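The Long Way Round to Saturday League Status

Most amateur leagues start because there are too many teams and not enough places to put them. The one in the Gounder Valley started because a swimming pool closed.

When the indoor pool at Skamville shut for good, the town was left with a heated building, a parking lot, a set of changing rooms and no water. The parks department had money to fill in the tank and lay a floor over it, but no plan for what would happen on that floor. Basketball already had the high school gym. Volleyball had the church hall. What the town did not have was anywhere to play indoor handball, a sport that only a small group of residents had ever tried, most of them former exchange students or people who had worked overseas.

Nine winters later, the Gounder Valley Handball League has 994 registered players in a valley where the largest town has one movie theater. It runs adult divisions for men and women, a mixed division that is by far the most popular, and junior sessions that start at age seven. Teams travel up to an hour for a regular season game, and the season runs from October until the snow is off the upper road.

Handball is easy to describe and harder to play well. Seven a side, including the goalkeeper. You can take three steps with the ball, bounce it, and take three more. Nobody but the keeper may stand inside the goal area, although a shooter can jump into it and release the ball before landing. Scores in the twenties are normal. A full game is two halves of 30 minutes, but the valley league plays shorter halves so that four games can fit into one evening.

New players tend to arrive from other sports. Basketball players take to the passing quickly and then have to learn to accept contact. Soccer players understand the spacing and have trouble with their hands. Softball players throw hard from the first night, and the league's coaches spend most of a month persuading them to look at the goalkeeper before they do it.
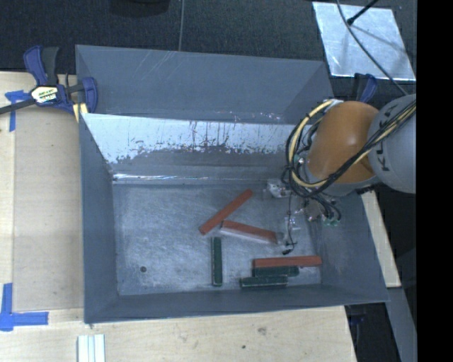 Volume 2, No. 2

The growth was slow for the first three seasons. Skamville had two teams, which played each other so often that the players started swapping shirts at halftime to keep the games close. Then Tirkska, twenty miles down the river, converted an old packing shed and entered a team of its own. The shed had a low roof, and the house rule there was that a ball touching a beam went to the defending side. Visiting teams complained about the rule every year until the roof was raised.

Kerkel came in next. The town has a year-round population of 1,403 and fields five teams, including two junior squads. The Kerkel court is the only one in the valley with real bleachers, bought secondhand from a school that was closing, and the finals have been held there ever since. On finals night the fire hall across the street serves chili and the road outside is down to one lane.

Money has been the steady problem. Court time is the biggest bill, followed by insurance and then balls, which wear out faster than people expect on a sealed concrete floor. Adult players pay by the season. Juniors pay a small fee that covers a shirt, and families who can't manage it fill out a half-page form that only the registrar sees. The league has turned down a naming sponsor twice, both times after a vote of the team captains, and both votes were close.

Officials are the other shortage. A handball game is supposed to have two referees, and for a long time the valley could only count on one. The present system asks every adult team to send a player through the officiating course each fall. Teams that don't send anyone start the season with a points deduction. It is not a popular rule, but games now begin on time with two people on the court, and several of those who were sent unwillingly have gone on to referee at state tournaments.

The junior program began with a single Sunday morning session. It now takes up most of the weekday afternoon slots at Skamville, and the waiting list for the under-tens is the longest in the league. Coaches there use a smaller, softer ball and play across the court instead of down it, so three games can go at once. No scores are posted for that age group. The children keep track anyway - and will tell anyone who asks.

Travel in winter is a real limit. The pass above Tirkska closes several times a season, usually in the afternoon, which leaves captains calling around at 4 p.m. to find out who is already on the wrong side of it. Postponed games go to the end of the schedule. Two seasons ago there were so many that the last round was played in a single long day at Kerkel, with the first whistle at 8 a.m. and the last after dark.

The next question is a second court at Skamville. The old pool building has space on its north side, where the pump rooms and the wading pool used to be, and the parks department has had drawings made. A full-size court won't fit. A training court would, with enough room for the juniors, and that would open up the main floor for another adult division. The town is due to look at the cost in December, by which time the season will be two months old and the first trips over the pass will have been called off.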